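4. What the work looks like from the floor

I spent August with the Pever team, mostly standing by the brick wall with a notebook, getting in the way. Before that I'd only read the plans, and the plans talk a lot about what the folding line will do once it's running and hardly at all about the people who teach it. So this section is about them: what their day is made of, and what has changed in it since the old sorting benches went.

The main job is collecting demonstrations. A worker holds a gripper in each hand, does an everyday task with it, and the tools record how it was done. Later on, the arm at Durrani learns from those recordings. Lamisi Nutsugah, who folded linen by hand for years before she moved over, told me the first surprise was how little her hands knew. "I can fold a towel asleep," she said, "but give me two fingers on a stick and I'm a toddler again." Getting hold of the two top corners is the bit everyone groans about (me too, I had a go and it was dreadful!), and you can see in Figure 1 how the cloth sags between the tools once you've got them. Terry cloth is thick, so a pinch that feels firm may have caught only a few loops. 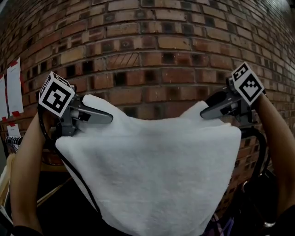

Figure 1. Holding a white towel by its top corners, one gripper to each. The patterned cubes are used for tracking.

4.1 Pace, and who sets it

On the benches the pace came from the trolleys. Now it comes from a target, which was 40 good takes a session when I arrived, and the word "good" does a lot of work there. A take is thrown out if a marker is hidden for too long or a corner slips. Abena Fiadzo kept the tally for the whole month: 2,000 takes tried, 702 kept. I was quite shocked by that, and I think the managers were too. The workers weren't. They'd been saying since the first week that slow, careful takes survived checking and quick ones mostly didn't, and that the target was pushing them the wrong way.

What bothered people more than the number was being judged by something they couldn't argue with. A supervisor at the bench would look at a bad fold and say what was wrong with it. The checking software, Uvik, gives a red or a green and that's your lot. Abdul-Rahman Nyarko took to writing his own guesses beside each red, and by the end of the month other people were borrowing his notes before they started.

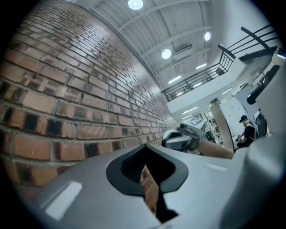

Those notes matter to my argument because they weren't part of anyone's job. They came out of chat between takes, and there was less chat than there used to be. At the benches people stood shoulder to shoulder and talked all day with their eyes on the linen. With a gripper in each hand you need elbow room, and you need to concentrate, so talk got squeezed into the gaps. Afia Ankrah said she went home less tired in the legs and more tired in the head. Several others told me much the same - wrists came up a lot as well, and forearms, from holding the tools out in front for a whole take.

4.2 Skill, and what it's called

I asked everyone what they'd put on a form as their occupation. Hala Geagea wrote "data operator", which is what her contract says, then crossed it out and wrote "trainer". She felt strongly about it. In her view the arm folds the way it does because of choices she made, such as where to grip and when to let go, and an operator doesn't get credit for choices.
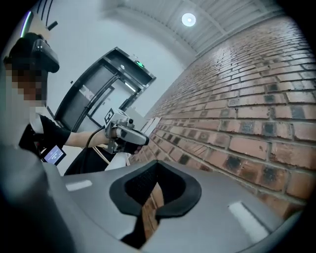 I've come round to her side. Pay at the site follows the job title, and the title was picked before anybody knew how hard the task would be. The handling skill from the benches does carry over, though it takes a while to show: the former folders were slower than new starters in their first few sessions and had fewer reds by the end. If you only looked at week one you'd hire the wrong people, and the pay bands were drawn up on week one.

The Ako sheet, where workers log aches and complaints, backs up most of this, with one awkward exception. Complaints about boredom went down for the former folders and up for the new starters. I don't have a good explanation. Lamisi thinks the newcomers expected robots and got towels, and I'd want to talk to more of them before saying anything firmer. Section 5 goes through the log entries themselves.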